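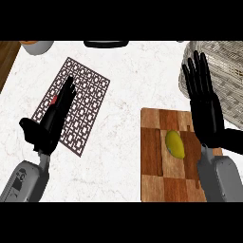
**Does a good score in simulation tell you a two-armed robot is fit for a real kitchen?**

It tells you the control software coped with the kitchens somebody built for it, under the rules somebody wrote for it. Fitness for a room with people in it has to be shown in a room, on the hardware, and a simulator score can only help you decide whether that test is worth booking.

We put it that bluntly because the new Dranard practice guide, out for comment until the end of January, is a good deal softer. The guide covers household manipulation: picking up fruit, shifting a cutting board, putting things in a bowl. Its section on evidence lets a developer submit 500 simulated runs per task in place of a first round of bench tests. If you're short of lab time that will sound wonderful. We have read the section twice and still have questions.

The first is what a run is. The draft says each one must start from a "varied" layout, and leaves it there. Rotating a trivet a few degrees is a variation. So is swapping it for a wet dish towel, and the two ask very different things of a hand. Gemska, whose simulator was used for the worked tasks in the annex, logs every starting layout by default, so publishing them would cost a developer next to nothing. The draft doesn't ask for it. It should.

The second is contact. Simulated fruit has whatever friction and softness its author typed in. Anyone who has tried to hold a ripe mango with one hand and cut it with the other knows the number changes halfway through the job. The guide wants "physically reasonable" values and names no source for them. A table of measured ranges, even a short one, would do more for readers than the four pages on file naming.

Then there is the matter of the idle hand. Most of the scoring in the draft follows the object being moved: did it arrive, was it dropped, how long did it take. A two-armed machine can earn full marks while its other hand rests on something hot, leans on the edge of a bowl or sweeps through the spot where a person would be standing. Eglītis, the test house that ran the pilot, did record contacts by both hands and reports them in an appendix. We'd like to see that moved into the main score — with unplanned contact counted as a fault whether or not the task was finished.

Some of the draft is sound, and we'll say so. Failed runs have to be reported along with successful ones. The software version must be frozen before the count begins. Video of the runs has to be kept and made available to a reviewer, including the runs that were thrown out for technical reasons. That last rule will annoy people, and we hope it survives.

What we can't accept is the conversion clause. Under it, 600 extra simulated runs may stand in for 6 hours of supervised operation on hardware. No working is shown. We asked where the rate came from and were told it reflected "shared experience" among the drafting group. Perhaps it does. But an hour on hardware finds loose cables, warm motors, a camera lens with flour on it and a gripper pad that has started to peel. More runs in software will find none of those unless someone thought to put them in, and if they thought of it, they were already looking.

Oltano has filed a comment asking for the clause to stay but with a lower rate of exchange. We think that concedes the argument and haggles over the price.

If you plan to reply to the consultation, these are the points we'd press:

- Starting layouts published in full, with the random seeds
- Friction, mass and stiffness values listed with their source
- Contacts by every hand scored, including the one with no task
- The conversion clause deleted
- A plain statement on the cover of any report that the results are simulated

The last one may look fussy. We have sat through enough sales decks where a rendered countertop slides by and the speaker says "in testing" — and the follow-up question about which testing gets a long answer.

Comments go in through the form on the Dranard site, one per organization, and you need to quote the clause number for each point. Members who would prefer to sign ours can ask the office for the current text. We'll close it to edits at noon on Sunday and send it in as it stands.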